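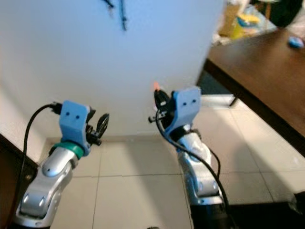 Figure 7.1. Two robotic arms with light blue gripper mounts, facing a white wall.

Print this chapter | E-mail this chapter

CHAPTER 7
Anchor Chain: Grades, Marking and Survey

7.1 Scope of the chapter

Anchor chain is the part of the ground tackle that is most often handled and least often looked at along its full length. The links nearest the anchor are seen each time the ship weighs. The links at the bitter end may stay in the locker for years. This chapter covers the grades of stud-link chain in general merchant use, the marking of shackle lengths, the measurement of wear, and the records a ship should hold. Windlasses and chain stoppers are treated in Chapter 8. Fiber and wire mooring lines are outside the scope of this volume.

The worked cases refer to two vessels, the bulk carrier Wasisus and the coastal tanker Hevora. Both use flash-welded stud-link chain of 70 mm nominal diameter.

7.2 Construction and grade

A common link is formed from round bar, bent to shape and closed by a weld on one side. The stud is pressed into place across the middle of the link while the steel is still hot. It keeps the link from stretching under load and reduces the tendency of the chain to kink as it piles in the locker. In some designs the stud is also welded at one end, on the side opposite the link weld.

Chain is supplied in three ordinary grades. A higher grade carries a higher breaking load for the same diameter, so a designer may choose a lighter chain of higher grade or a heavier chain of lower grade. The two choices are not equal in service. Part of the holding power of an anchor comes from the weight of chain lying on the seabed, which keeps the pull on the shank close to horizontal. A lighter chain lifts sooner as the wind rises, and more scope must be veered to get the same effect.

Grades must not be mixed within one cable without the approval of the classification society. Where a length has been replaced, the certificate for the new length is filed with the original set and the position of the length is noted.

7.3 Lengths and connecting links

The cable is made up of lengths of 27.5 m, each called a shackle or shot. Adjacent lengths are joined by a detachable connecting link, usually of the lugless type, held together by a tapered pin and sealed with a lead pellet. The pellet should be renewed every time the link is opened. The cavity must be cleaned and reamed first, or the new pellet will not key into the steel.

Connecting links wear differently from common links and are checked separately. Look for play between the two halves, a pin standing out from the face, or a missing pellet. Any of these calls for the link to be opened and examined before the chain is used again.

7.4 Marking

Each joint is marked so that the amount of cable out can be read from the forecastle. The usual method is to paint the connecting link in a bright color and to paint white the common links on each side of it, one for the first joint, two for the second, and so on. Turns of stainless wire are put on the stud of the last painted link as a backup. Paint applied over loose scale will be gone after a few anchorages.

7.5 Measurement of wear

Wear is greatest at the crown, where one link bears on the next. Two readings are taken there at right angles and the mean diameter is recorded. The limit in general use is a reduction of 12 percent of the nominal diameter. For a 70 mm chain this gives a minimum mean diameter of 61.6 mm. A length that has reached the limit is taken out of service.

At the Beaulieu yard the cables of the Wasisus were ranged on the dock floor and 268 links were gauged. The lowest mean readings were found in the second length from the anchor. The owners renewed that length and turned the cable end for end, which brought little-used links to the outboard part.

Loose studs are found by striking each link with a hammer. A sound link rings and a loose stud gives a dull note. Studs that move should be reported to the surveyor, and rewelding on board is not an accepted repair.

7.6 The chain locker

Mud left on the chain holds salt water against the steel. The cable should be washed through the hawsepipe as it comes home, and the mud box below the locker grating cleaned out at regular intervals. The Hevora trades from Muken, where the anchorage is soft clay, and her locker bilge is pumped after every stay at anchor.

Related chapters
Chapter 6. Anchors: Types and Holding Power
Chapter 8. Windlasses, Brakes and Chain Stoppers
Chapter 9. Planning an Anchorage
Appendix C. Sample Chain Gauging Record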